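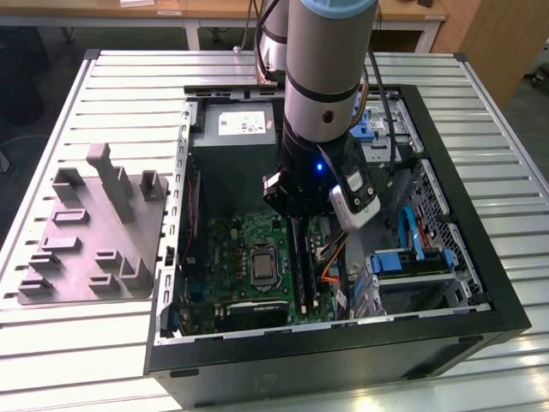
Desktop tower with the side panel removed.

Kenddale Tenants' and Members' Forum
Topic: Disposal of redundant office computers — views invited

Kenddale_Office
Members are invited to comment on the proposed disposal of 396 desktop computers from the Association's three area offices. The machines will be replaced by laptops in November. The Board has received two offers. The first is from Lamedari Recycling, which would collect all units at no charge and issue a certificate of destruction for each drive. The second is from the Pokomari Trust, which would refurbish suitable machines and pass them to households without a computer. The Trust asks for a contribution of £25 per unit.

Comments received in this thread will be placed before the Board. Members are asked to keep to the subject.

Northgate_Rep
On behalf of the Northgate residents' group, I wish to record support for the Pokomari offer. Several of our members apply for repairs and benefits on a telephone with a cracked screen. A desktop computer which is no longer suitable for the office may still serve a family for some years.
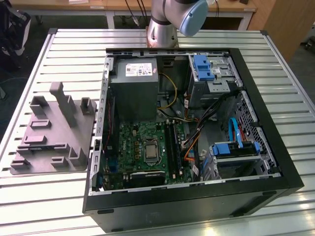 It should also be noted that tower cases of the ordinary kind can be repaired at modest cost. Memory and drives may be changed with a screwdriver, and second-hand parts are easy to find. To send every unit for shredding would, in our view, be wasteful.

rentpayer_898
I must disagree with the previous contributor. The contribution would be paid out of rents. At the last general meeting we were informed that stairwell lighting in Peng Court could not be brought forward for lack of funds. I do not consider it proper to find money for computers in the same year. The Lamedari offer costs nothing and should be accepted.

Northgate_Rep
The lighting is paid for from the planned works budget and the computers from office costs. They are separate sums.

rentpayer_898
They are separate sums from the same rents.

Allotment_Lane
Neither post deals with personal data. These machines have held tenancy files, and I would ask the Office to state how the drives will be treated under each offer before any further opinion is given.

Kenddale_Office
The Office is grateful for the question. If the Pokomari offer is accepted, the following procedure will apply.

1. Each unit will be entered in the asset register and its label checked against the entry.

2. The drive will be removed by the Association's own staff and kept in a locked store.

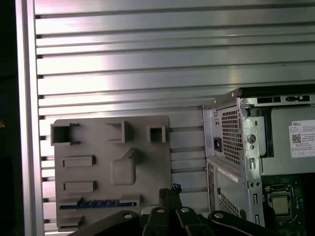
3. Drives will be destroyed by a contractor — none will be passed to the Trust.

4. Units over 7 years old will not be offered for reuse and will go directly for recycling.

Under the Lamedari offer, drives would leave the premises inside the machines.

Allotment_Lane
Thank you. On that basis I prefer the second offer, although the Trust would then need to supply a new drive for every unit. Is this included in the contribution?

Kenddale_Office
The question has been put to the Trust. Its reply will be posted in this thread.

rentpayer_898
I ask that my objection be recorded in full.

Kenddale_Office
It has been recorded.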